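Moth holes in a merino blanket, is it worth mending before winter's out?

Posted in Home & Wardrobe > Knits, wool and winter things
August 21, 2022

**Hirnine**

I've got a queen-size merino blanket that lives on the end of the couch from May until it warms up. It's a plain oatmeal colour, knitted, fairly heavy, and it cost me close to $600 when I bought it, so I'm not keen to chuck it out. Last weekend I shook it out to air it on the line and found holes. I laid it on the bed and went over it properly and marked each one with a safety pin. There are 16. Most are the size of a match head, but two are big enough to put a finger through, and one of those has started to ladder.

What I've done so far: vacuumed the couch, pulled the cushions off and vacuumed under them, and put the blanket in a garbage bag with the top tied. I haven't washed it. The care label says hand wash or dry clean and I'm nervous about washing it with the holes open in case the big ones run.

What I'd like to know:

- Do I kill the moths first or mend first?
- Will the freezer do it? I have a chest freezer in the garage but it's fairly full.
- Is it something a beginner can mend, or should I pay someone? I can sew a button on and that's about it.
- Do cedar balls do anything? I had some in the linen cupboard, but the blanket wasn't in the linen cupboard, so I can't say it was a fair test.

I also have two jumpers and a scarf that were in the same room, no holes that I can find. Do they need treating as well?

It's still cold here and I'd like it back on the couch before the end of September if that's possible. 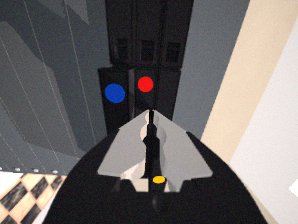

**Negash**

Kill first, mend second. If you mend first you're putting fresh wool next to live larvae, and you'll also be handling it on your lap for hours. The adult moths you see flying don't eat anything, it's the grubs, and the eggs are small enough that you'll miss them even if you've looked.

The freezer works if it's cold enough and you leave it long enough. Mine sits at minus 18 and I leave things in for two weeks. Some people take it out halfway through, let it come back to room temperature for a day, then put it back in for the rest. I do that with anything I care about. Steps I'd follow:

1. Take the safety pins out and mark the holes with loops of contrasting cotton thread. Pins left in damp wool can rust.
2. Fold the blanket loosely and put it in a fresh plastic bag, not the garbage bag it's in now. Press the air out and seal it. If it won't fit in one piece of freezer space, fold it flatter and lay it on top of the food.
3. When it comes out, leave the bag closed until the whole thing is at room temperature. A thick blanket can take a full day. If you open it early you'll get condensation straight onto the wool.
4. Take it outside, shake it hard, brush along the ribs or the folds with a clothes brush.
5. Tack the two big holes before you wash. Just run a bit of smooth thread around the edge, catching every live loop, and draw it in gently so it can't ladder. It doesn't have to look good, it's coming out later.
6. Hand wash in the bath in cool to lukewarm water with wool wash. Don't wring it. Press the water out, roll it in towels, dry it flat out of the sun. A queen blanket will need most of a floor, and will probably take three days this time of year.

Yes, do the jumpers and scarf too. No holes doesn't mean no eggs. They can go in the freezer in the same lot if there's room, otherwise do them straight after.

As for cedar, new cedar smells strong enough in a closed box that it may put the moths off laying. It won't kill an infestation, and once the smell's gone it's a bit of timber. You can sand it lightly to bring it back. I use it but I wouldn't rely on it.

On mending, the small holes are fine for a beginner. Buy a darning needle with a blunt end and some wool a bit thinner than the yarn in the blanket. Do one down in a corner first. For the laddered one you'll need a fine crochet hook to pick the stitches back up, and I'd practise that on an old jumper before you go near a $600 blanket.

If you decide to pay, ask whether they charge by the hole or by the hour. I was quoted $37 a hole once for a cardigan and said no. For sixteen you'd want an hourly rate.
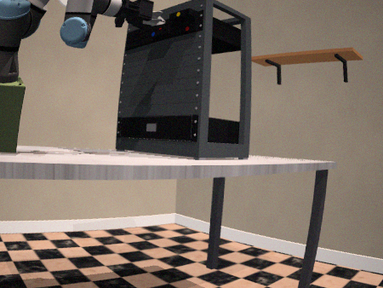
The other thing to sort out is where they came from, or you'll be doing this again next winter. Check under the couch itself, along the skirting boards, and the edges of any wool rug, especially the bit that sits under furniture and never gets walked on. Pet hair counts as food for them. Empty the vacuum outside straight after, or if it takes bags, tie up the bag and put it in the outside bin. Sticky pheromone traps will tell you whether you've still got them, though they only catch the males, so treat them as a way of checking and not as a cure.

**Drola**

had the same thing with a throw. I just washed it on the wool cycle and it came out fine, holes were a bit fuzzier but you couldn't really notice. don't overthink it, fold it so they're on the inside

lavender bags worked for me too

**Muvix**

I'd be careful with the wool cycle on a blanket that size. A throw is one thing. A queen merino soaks up a lot of water and gets very heavy, and in a front loader it can stretch across the drum or felt along the folds. I ruined a grey one that way. It went in as a queen and came out to fit a cot, and there was no getting it back. If the label says hand wash, I'd hand wash or take it to the dry cleaner. Dry cleaning also kills the eggs, so if your chest freezer is full that's the simplest answer. Ring first and tell them it's had moths. Some want it sealed in a bag when you drop it off and some won't take it.

I agree with Negash on most of it, with a couple of additions.

For a colour like oatmeal, don't try to match from memory. Take the blanket, or at least a good bit of fluff off it, to the wool shop and look at it next to the window. Oatmeal is usually two or three shades blended together, and a flat beige will stand out. If there's a seam or a hem with a long tail woven in, you may be able to steal some yarn from there for the worst two.

For the match-head holes, often only one strand has gone. You don't need a full darn on those. Turn it to the back, run the needle through the loops on either side, draw it up until the gap closes and weave the ends in. It takes me over 2 minutes each, and I'm not quick. The proper darning you can save for the finger-sized ones. Don't pull it tight or you'll get a pucker that shows more than the hole did.

If you don't mind mends being seen, do the two big ones in a different colour on purpose. I've got rust-coloured patches on a cream blanket and people assume it came that way.

Your timing is all right. Two weeks in the freezer from now, then the wash and drying, leaves you most of September to mend. You could have it back on the couch with the small holes still open, as long as the big ones are tacked, and do a few at a time in the evenings.

When you put it away for summer, wash it first even if it looks clean. They go for skin and food spills more than they go for clean wool. Then a zip bag or a tub with a lid that seals. The cotton storage bags look nice but check the stitching on the zip end, as mine had a gap there big enough for a moth to walk through.

**Hirnine**

Thanks all. I've moved the bread and the peas to the kitchen freezer and there's now room for the blanket and the scarf. The jumpers will go in after. I lifted the rug under the couch and there were casings all along the back edge, so that's where they've been. It's wool too and far too big for any freezer. If anyone's dealt with a rug I'd be glad to hear what you did, otherwise I'll ring a carpet place on Monday.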